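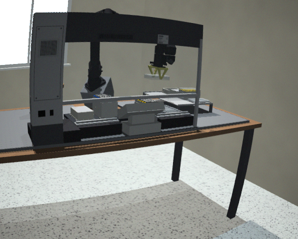 Render: Octavio Alarcón

4. Placing and levelling a bench-top machine

This section applies to any heavy machine that will live on a table. Read it through before you lift anything. Most of the trouble reported to us at Trollero starts with the table, and the machine gets the blame.

You will need a spirit level, a tape measure, a torch and a second person.

4.1 Choosing the table

1. Find the load rating of the table. If the seller only says "heavy duty", treat that as no rating at all.

2. Add up the machine, its accessories and anything you mean to stack beside it. Our test bench was rated at 124 kg, and we would not put more than two thirds of that on it, whatever the label promised.

3. Lean on each corner in turn. A table that rocks now will rock more under load.

Note: Folding tables are sold for this job. We have yet to meet one we would trust.

4.2 Levelling

4. Put the table in its final place. Levelling it elsewhere and then moving it is wasted work.

5. Check the level along the length, then across the width. Turn the spirit level end for end and read it again. If the two readings differ, the level is wrong and so is everything you have measured with it.

6. Adjust the feet a quarter turn at a time. Tighten the lock nuts and check again, as tightening often shifts the foot.

Note: Phone apps are popular for this. Ryan Fothergill tried three on the same bench and got three answers.

4.3 Lifting and placing

CAUTION: Two people, always. Do not lift by a beam, arm or cover unless the maker's own manual says you may.

7. Clear the floor between the crate and the table.

8. Lift together, set down the rear edge first, then lower the front.

9. Leave at least 17 cm behind the machine for cables, and keep all vents clear. The usual advice of "a hand's width" depends on whose hand.

10. Check the level once more with the machine in place, and again after a week of use. Rubber mats sold as self-levelling do not excuse you from this step.

If the table still will not hold level, go to section 6, Uneven floors.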